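3.2. Las prendas de sarga y el problema del doblez

Vuelvo ahora a lo que de verdad me quitó el sueño en este trabajo, que es la ropa de faena. Cuando Savvas Spanos y yo empezamos a estudiar cómo se dobla la ropa en talleres pequeños, pensábamos (ingenuos los dos) que lo difícil serían las sábanas. Pues no, las sábanas se portan bastante bien. Lo que nos volvió locos fueron las prendas de sarga: pantalones, monos, chaquetas de mangas largas, todo eso que pesa un poco y que se acuerda de cómo estuvo doblado la última vez.

En el taller de Guretti recogimos notas de 390 dobleces a lo largo de un invierno, desde diciembre, y en Bradavano de otros 800. No voy a repetir la tabla de la sección anterior, pero sí quiero detenerme en una cosa que en la tabla apenas se ve: casi todo el mundo empieza por alisar la pieza larga, sea pernera o manga, y deja lo demás para después. Wondimu Bogale, que lleva la mesa de doblado en Guretti, lo llama «peinar». Pasa la mano desde el dobladillo hacia la parte ancha, busca la marca del pliegue viejo y decide en ese momento si la respeta o la borra. ¡Y la respeta casi siempre!

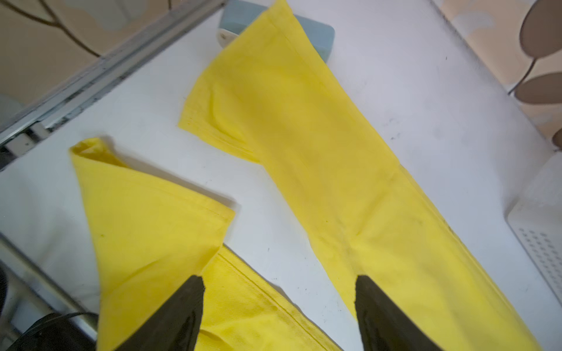 Figura 4. Tela amarilla de sarga sobre una mesa blanca. En la pieza larga se aprecian el dobladillo cosido y una línea tenue de pliegue a lo largo.

Respetar el pliegue viejo tiene su precio, claro. Si la línea quedó torcida en su día, la prenda sale torcida otra vez, y otra, y al final hay una raya que ya no quita ni la plancha. Markos Tsoukalas defendía en nuestras reuniones que habría que ignorarla y guiarse solo por las costuras. Yo le di la razón durante meses y luego cambié de idea, porque en las piezas de tela gruesa la costura lateral también se va un poquito (sobre todo cerca del dobladillo, donde hay más capas) y entonces uno acaba corrigiendo dos cosas a la vez.

Al final adoptamos una regla mixta: costura con costura en la mitad ancha, pliegue viejo en la mitad estrecha. La probamos primero con cinco prendas, discutimos muchísimo, y después la extendimos a toda la serie de Bradavano. El método de apilado Dendgate, que describo en 3.3, parte ya de prendas dobladas así. Queda pendiente el asunto de los bolsillos cargados, que Rami Khoury trata aparte en el apéndice B.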